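The case for fixed luggage transfer on the Namgate coast path

Walking holidays are sold by the day's distance, and distance is the least useful figure in the brochure. The Namgate coast path is listed at 95 miles. What decides whether a visitor finishes it is the weight carried and the hour at which the next bed becomes available. Neither appears in the official guide.

At present each guesthouse between Namgate and Ladefoged makes its own arrangement for bags. Some owners will drive them to the next stop, some ring a taxi, and a few expect the guest to carry everything. Prices vary by a factor of three for the same stretch of road. A walker booking six nights may have to make six separate calls, and one refusal is enough to force a change of route.

I would replace this with a timetable. One van leaves Namgate at nine, calls at every village with registered beds, and reaches Ladefoged by mid-afternoon. A second runs the other way. Bags are labelled the night before and left in the porch. The charge is flat and is added to the room bill.

The usual objection is cost. The district has 276 registered beds on or near the path, and I accept that many stand empty outside the summer. But the vehicles already make most of these journeys, half full and at overlapping times. Kaltano, a smaller resort with a shorter path, has run a fixed service for several seasons on 239 beds. Its fare has risen once.

The second objection is that transfer spoils the character of the walk. People who prefer to carry a tent will still be free to do so. The path loses nothing when somebody else's suitcase goes by road.
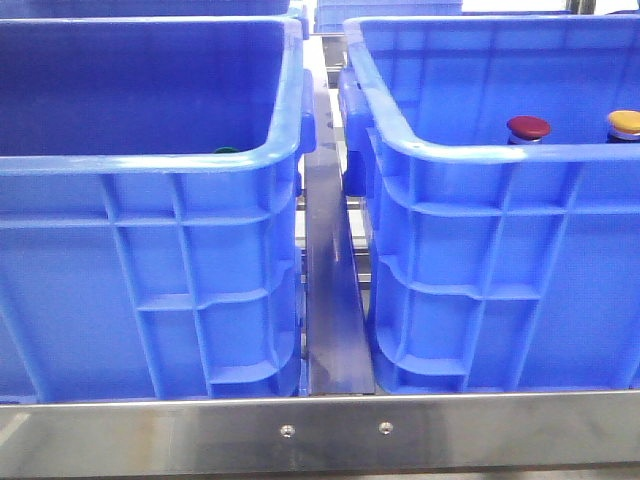
R. A. Prostance

A harder question is who pays in the shoulder months. I would set the summer fare slightly high and hold the difference over to cover May and October. With roughly 3,000 bag movements a season, a small surcharge would be enough to keep one van running on reduced days. Saturday should be kept whatever the month, as most week-long bookings change over then.

The guide should also print arrival times beside distances. Owners who cannot open before five should say so, and the van should have a key to a dry store at each end.

Related items
Ladefoged harbour: where to eat after six
Is the Kaltano ferry worth the detour?
Winter opening on the Namgate coast path
Letters: dogs in guesthouses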